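Who Gets to Speak? Girls, Boys and Talking Time in a Mixed Classroom

Student project report, Skeltwood College, social studies
Submitted Nov 9, 2019

1. Why I chose this topic

The idea for this project came from a debate lesson. We were supposed to be discussing whether school should start later, and by the end of the hour I could have told you what most of the boys thought and almost nothing of what the girls thought. I am a girl and I hadn't opened my mouth either, although I had plenty to say about getting up early! On the bus home I started wondering whether this was just one odd lesson or whether it happened all the time without any of us noticing.

When I looked into it I found that people have been studying this for decades. Researchers have sat in classrooms, meetings and parliaments with stopwatches and tally sheets, and a fair number of them found that men and boys spoke more, were interrupted less and were more often the ones who changed the subject. Other studies found small differences or none at all, and several said it depends on the task, the teacher and how many of each there are in the room. I liked that it wasn't settled. It meant my own small study could come out either way.

2. My questions

I wanted to find out whether boys and girls in our year speak equally often in whole-class discussion, whether they are equally likely to be interrupted, and whether a simple change in the rules of discussion makes any difference. I also wanted to know what pupils believed was going on before they saw any results, as I had a feeling that what we think happens and what happens might be quite far apart.

3. How I did it

I watched 4 lessons in which there was a whole-class discussion. Two were in English and two in social studies, and all were with mixed groups of nearly equal numbers. Each time somebody spoke to the whole class I made a mark under "girl" or "boy", and I added a small cross if the speaker was cut off before finishing. I also noted whether the person had been asked by the teacher, had put a hand up, or had simply called out. Altogether I recorded 275 turns, and my wrist can confirm it.

In the first 2 lessons the discussion was run in the normal way. In the other 2 we used what I called the pause rule. After a question was asked, everyone had to wait in silence while the teacher counted slowly to ten in their head, and only then could hands go up. Calling out was not allowed. I took the idea from reading about "wait time", which teachers have known about for a long while but which is surprisingly hard to stick to when a lesson is running late. 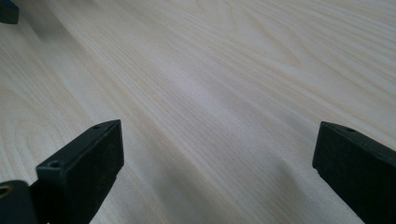 Before any of the lessons I handed out a short questionnaire with 3 questions. It asked who pupils thought spoke most in class, whether they ever had something to say and kept it to themselves, and if so, why. The answers were anonymous. I did ask people to tick girl, boy or prefer not to say, and I left the last group out of the comparison but read all their comments.

I had permission from the school and from both teachers, and the classes knew I was studying discussion. They did not know that I was counting by gender until afterwards. I thought hard about whether this was fair. In the end I decided it was all right as long as I told everyone straight after the last lesson and let anyone ask to be left out. None of them did, and the conversation we had then was one of the best parts of the whole project.

4. What I found

In the normal lessons boys took clearly more turns than girls. When the teacher picked the speaker, the numbers were close to even. Among those with their hands up, there was a small lead for the boys. The big gap was in calling out, and nearly all of the calling out was done by the same handful of boys. Most of the boys in the room were as quiet as most of the girls! I had not expected that at all, and it changed how I thought about my title. For a while I considered renaming the project "Who Gets to Shout?"

Interruptions were harder to judge. Girls were cut off a little more often for each turn they took, but the totals were so small that one lively lesson could have tipped it. I don't think I can claim anything from that part except that it would be worth doing again with more lessons.

With the pause rule the picture shifted. Girls and boys took almost the same number of turns, and several pupils of both sexes spoke who had said nothing in the earlier lessons. Answers also got longer. I didn't set out to measure that, so I only have my notes in the margin to go on, but both teachers mentioned it too.

The questionnaire gave me the most to think about. A majority in both groups believed that everyone speaks about equally. Of those who thought otherwise, more said "girls" than "boys". Girls were more likely to say that they had kept an idea to themselves, and the reason they gave most often was wanting to be sure it was right first. Boys who kept quiet more often wrote that they were afraid of looking too keen. I found that quite sad, and it made me think that the expectations on boys deserve a project of their own.

5. Looking further away

One chapter I read compared classrooms in different countries, and it made me curious about how language comes into it. Magyar, for example, has a single word for he and she, so a pupil can talk about a doctor or an engineer without revealing which. It would be lovely to think that this makes people fairer. From what I read, though, countries where the language makes no such difference are not automatically more equal, and habits seem to come from many places at once - home, school, television, who is in charge at work. I would like to learn more about this before saying anything stronger.

6. What could be better

My sample was small and came from one school. I was the only observer, so there was nobody to check my marks against, and I may have noticed what I was hoping to notice. A second observer would have helped a lot. The pause rule lessons also came after the normal ones, so perhaps the classes were simply getting used to me sitting in the corner with a clipboard. Swapping the order in half the groups would deal with that.

I typed up the tallies in Wundel and made the charts in Fluvari, both of which I had to learn as I went along. I lost one afternoon to a column that had been added up twice. My advice to anyone doing a similar project is to check the totals by hand before making anything colourful out of them.

7. What happens next

Both teachers want to carry on with the pause rule, and I have been asked to repeat the count in January to see whether the effect lasts once it is no longer new. I am really looking forward to it. I would also like to try small groups, where I suspect things work very differently, and to look at who takes notes and who reports back to the class. Several people told me it is nearly always a girl who ends up with the pen.

As for me, I have started putting my hand up. It felt strange for the first week, especially as half the class now turns round to see whether I am going to write it down.

Appendices: blank tally sheet, questionnaire, letter asking for permission, table of results for each lesson.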